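협동로봇 입문 세트 견적, 이 돈이 맞나요?
장비 구매·예산 게시판 | 8/19/19

작은 물건 집어서 옮기는 작업용으로 팔 한 대 들이려고 합니다. 예산은 3000만 원까지 승인받을 수 있을 것 같은데 견적서를 읽을수록 의심만 늘어서 올립니다. 길어요.
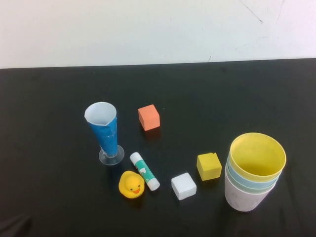
Dagný Zoëga

우리가 시킬 일은 스펀지 블록, 딱풀, 고무 오리, 겹쳐 놓은 플라스틱 컵 같은 걸 집어서 옆에 놓는 겁니다. 무거운 것도 없고 정밀 조립도 아닙니다. 그런데 Chuensuk에서 받은 견적은 팔 본체, Fovgate 그리퍼, 손목 카메라, Bollby 소프트웨어 1년 이용권, 설치 교육까지 한 묶음이고 따로 빼면 할인이 없어진다고 합니다. 본체 가격은 그렇다 쳐도 소프트웨어와 교육이 전체의 35퍼센트예요. 교육 내용을 물었더니 "맞춤형"이라는 말만 돌아왔습니다.

데모도 보고 왔습니다. 영업 쪽에서는 이 물건이든 저 물건이든 다 된다는 식이었는데, 저는 다 된다는 말을 들으면 일단 계약서에 써 달라고 합니다. 안 써 주더군요.

제가 궁금한 건 이렇습니다. 손목 카메라를 꼭 같은 데서 사야 하는지, Bollby를 1년 뒤에 갱신 안 하면 팔이 어디까지 움직이는지, 그리고 이 규모에 Womton 같은 저가형을 쓰면 뭐가 아쉬운지요. 실제로 돈 내고 써 본 분 얘기를 듣고 싶습니다.

나사하나더
Womton 2년째 씁니다. 스펀지 정도면 충분합니다. 묶음 견적은 무조건 쪼개 달라고 하세요. 안 쪼개 주는 곳은 뭘 숨기는 겁니다.

감속기소리
윗분 말씀은 반만 맞다고 봅니다. 저희도 Womton으로 시작했다가 손끝 부품 규격이 안 맞아서 브래킷을 세 번 깎았어요. 그 인건비는 견적서에 안 나오죠. 싸게 샀다고 보고서 올린 사람은 다른 부서로 갔고 깎는 건 제가 했습니다. Fovgate는 비싸지만 손끝 패드는 제때 옵니다.

Dagný Zoëga
패드 얘기가 나와서요. 소모품 가격표를 달라고 했더니 처음엔 없다고 하다가 두 번째 메일에서 나왔습니다. 손끝 한 쌍에 27만 원입니다. 교체 주기는 "사용 환경에 따라 다름"이고요. 이런 식이면 유지비 칸에 뭘 적어야 합니까? 저는 모르는 숫자는 크게 적는 편이라 일단 분기마다 한 쌍으로 잡아 놨습니다.
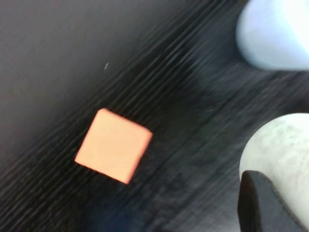 그리고 블록 하나 집는 동작만 놓고 보면 어느 회사 제품이든 다 그럴듯해 보입니다. 네모나고 가볍고 눌러도 괜찮은 물건이니까요. 저는 그걸로 구매 판단을 하고 싶지 않습니다. 표면이 반들반들한 오리나 옆으로 누운 딱풀을 같은 조건에서 반복해서 집었을 때 성공률이 얼마인지, 그 숫자를 달라고 했는데 아직 답이 없어요. 카탈로그에는 "최대 50회 연속 작업 검증"이라고만 있습니다. 뭘 50회 했는지는 안 적혀 있고요.

나사하나더
ㅋㅋ 그 문구 저희 때도 있었어요. 물어보니까 같은 블록을 같은 자리에서 집은 거라던데요.

배선은나중에
저는 좀 다르게 생각합니다. 영업 자료를 그렇게까지 파고들 시간에 대여를 하세요. Chuensuk도 한 달 대여 되는 걸로 압니다. 대여료가 아깝다고들 하는데 잘못 산 장비를 창고에 넣어 두는 것보다 쌉니다. 그리고 소프트웨어는 무시하지 마세요. 저희는 Bollby 빼고 직접 짜겠다고 했다가 카메라 보정에서 한참 막혔습니다. 결국 나중에 정가로 샀어요.

감속기소리
대여 찬성. 단, 대여 장비는 세팅을 제일 잘하는 사람이 와서 해 놓고 갑니다. 그 상태만 보고 사면 안 돼요. 한 번 다 풀었다가 여러분 손으로 다시 조립해 보고 결정하세요.

Dagný Zoëga
대여는 물어봤는데 대여료를 구매가에서 빼 주는지가 메일마다 다릅니다. 담당자가 바뀔 때마다 말이 달라지니 문서로 받기 전에는 안 믿으려고요.

Bollby에 대해서는 배선은나중에 님 말씀도 일리가 있네요. 다만 제가 걸리는 건 기능이 아니라 갱신 조건입니다. 이용권이 끝나면 이미 만들어 둔 작업 파일을 여는 것까지 막힌다는 글을 봤거든요. 사실이면 그건 구매가 아니라 월세죠. 우리 예산은 장비비로 잡혀 있어서 매년 나가는 돈은 항목부터 다릅니다. 회계 쪽에 설명하는 건 또 제 몫이고요.

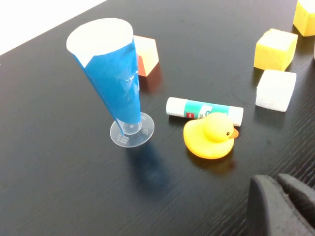 물건 배치도 따져 볼 문제입니다. 하나씩 넓게 떨어뜨려 놓으면 뭐든 쉽지만 우리 책상에서는 물건이 붙어 있고 겹쳐 보이기도 합니다. 오리가 딱풀 앞을 가리거나 블록이 컵 뒤로 들어가는 건 늘 있는 일이에요. 그래서 시험 조건에 "서로 가려진 상태"를 넣어 달라고 요청서에 썼습니다. 손목 카메라 한 대로 안 되면 고정 카메라를 하나 더 사야 하는데, 지금 견적에는 그 비용도 거치대도 없습니다. 이걸 납품 뒤에 알게 되는 게 제일 싫은 경우예요.

배선은나중에
갱신 조건은 저희 계약서 기준으로는 파일 열기는 되고 수정이 안 됩니다. 계약마다 다를 수 있으니 조항 번호까지 확인하세요. 고정 카메라는 저라면 처음부터 넣습니다.

나사하나더
전 반대요. 카메라 늘리면 보정할 것도 늘어요. 한 대로 해 보고 안 되면 그때 사도 됩니다. 카메라는 어디서든 구할 수 있잖아요.

배선은나중에
나중에 사려면 예산을 새로 따야 하는데 그게 되는 조직이면 애초에 이런 글을 안 쓰셨겠죠.

감속기소리
그건 인정. 예비비 칸이라도 만들어 두세요. 그리고 설치 교육은 "맞춤형" 빼고 시간하고 인원을 적어 달라고 하시고요. 저희는 하루짜리인 줄 알았는데 점심 먹고 오니까 강사가 짐을 싸고 있었습니다.

Dagný Zoëga
다들 고맙습니다. 일단 이렇게 다시 요청하려고 합니다.

본체, 그리퍼, 카메라, 소프트웨어, 교육 항목별 단가
손끝 소모품 단가와 보증 기간 내 무상 교체 여부
Bollby 이용권 만료 후 되는 것과 안 되는 것
대여료 공제 조건
우리 물건으로 한 시험 결과, 가려진 배치 포함

Womton 쪽에도 같은 양식으로 보냅니다. 브래킷 가공비는 감속기소리 님 말씀대로 따로 줄을 만들었고 고정 카메라는 예비비로 넣었습니다. 발주는 빨라야 9월인데, Chuensuk이 이번 달 안에 계약하면 할인해 준다고 해서 그건 그냥 넘겼습니다. 다음 달에도 똑같은 할인이 있을 것 같아서요.

나사하나더
있습니다. 저희 때도 매달 마지막이었어요. 답 오면 단가만이라도 올려 주세요.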